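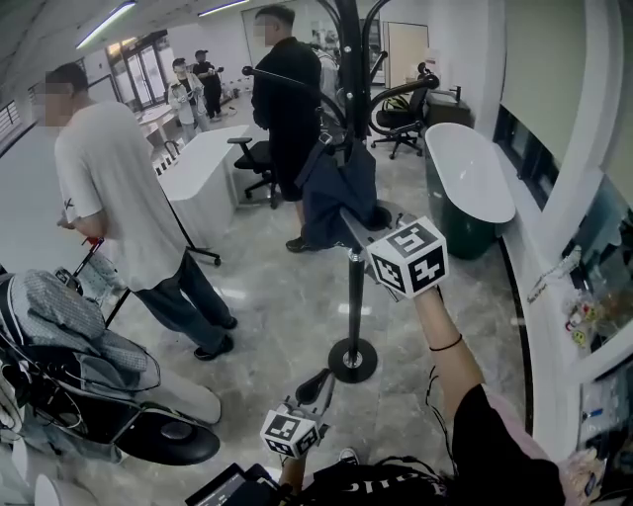

*Black coat stand on a round weighted base, in an open office with a gray-and-white marble floor.*

A freestanding coat rack has one structural problem, and it is load placed off center. The pole carries weight well in a straight line. The arms turn that weight into leverage, and the base has to answer it.

Nerys Pumphrey, who fits out shared offices for Grestau, specifies a stand 7 feet from the main door at most and keeps the first garment low. "A heavy coat on a top arm pulls hard," she says. "Put it across from another one or move it down."

Her rule for small items is stricter. Caps go on the lower hooks, where they leave the upper arms free for long garments.
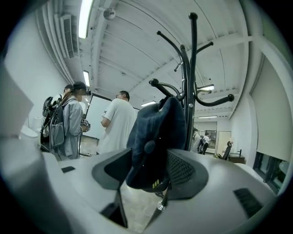
Arm ends matter as much as arm position. A ball tip spreads the pressure under a collar and leaves less of a mark in knit fabric than a cut end does. Pumphrey rejects any arm with a visible burr.

Floor finish is the next item. Polished stone lets a light base slide when a sleeve is tugged, so she adds felt only under stands that weigh more than 20 pounds. Lighter ones get thin rubber pads, checked each October.

Hanging method is simple. Hold the fabric at the top, gather it, and clear the arm before lowering. Steady the pole with the free hand. Bags should hang by the strap, close to the pole. 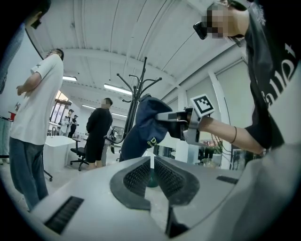
122 | OFFICE INTERIORS

Fabric should stop short of the floor. If a hem touches the base, raise it one arm and recheck the balance. A stand that rocks after loading needs its collar tightened before anything else is moved.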